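What the second arm is for

When Huệ Mai joined the manipulation group at Cerholm in May, she brought along a question that had been bothering her all through her graduate work, and it's one that a good many of us had quietly stopped asking. If you have two arms on a table and the job only needs one of them, how should the machine decide which one goes? Most of our trained policies decide very badly. They dither, they start with the left and then hand the job over halfway, or (my personal favorite, though Huệ doesn't laugh about it as much as I do) both arms set off together and meet politely in the middle.

Her answer is a method she and Tanveer Jatoi have been calling Urnik, and we're delighted to be able to tell you a bit more about it in this issue, now that the first set of results is in and Tanveer has finally been persuaded to let somebody else look at his plots.
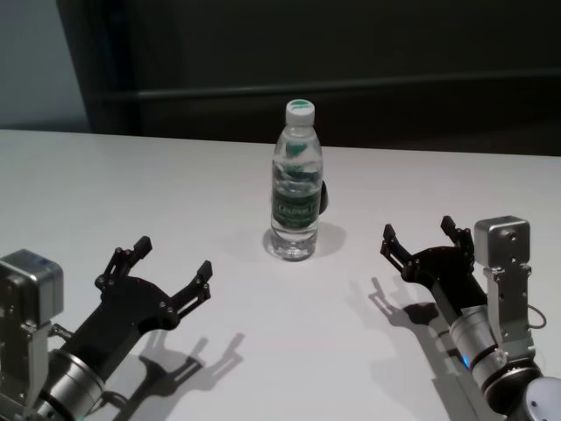
Urnik splits the decision into two parts. A small network looks at the view from the head camera and gives each arm a score for the task it has been asked to do, and the main policy then gets that score along with everything else it normally sees. The hard cases are the even ones, and those are what the pair spent most of their spring on. Put a water bottle between two open grippers, with each of them angled in toward it, and an ordinary policy has very little to choose by. Now add a second object sitting partly behind the bottle on the right, and the choice begins to matter a great deal, especially if the instruction is about that second object and the head camera can only see part of it. Urnik is trained to notice when its own two scores are close together, and when they are, it asks for a look from one of the wrist cameras before it commits to anything.

That extra look costs a little time, and Tanveer was worried at first that it would make the whole system feel sluggish. He set the limit at 3 seconds, and in practice the peek is usually over well before that. The wrist view is a funny sort of picture if you haven't spent time with one, full of the gripper's own fingers and tilted whichever way the arm happens to be holding itself, but it is very good at sorting out what is in front of what.

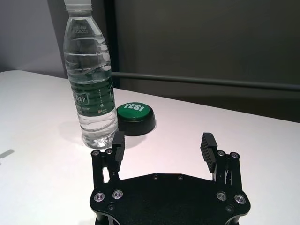 Wrist camera view, with the "YES!" button beside the water bottle.

Now for the numbers, which I promised Huệ I would copy down carefully. The team ran 109 trials with the method switched on, using layouts that were left out of training. Changes of arm partway through a task, the dithering I mentioned earlier, came up in 5 of them. With the older policy they had stopped bothering to run full sets, as it switched in more than 30 percent of the trials they did record. Huệ would like me to add that these were all tabletop jobs with rigid or nearly rigid objects, and that she makes no claims yet for cloth, cables or anything that pours.

The next step is to move the same code over to the Nolte arms at our Pitville site, where the reach is longer and the wrist cameras sit at a different angle. Tanveer expects the scoring network will need fresh training there and hopes the main policy won't. If you work at Pitville and have bench time to spare in the mornings, he would be very glad to hear from you, and he has said he'll bring the pastries.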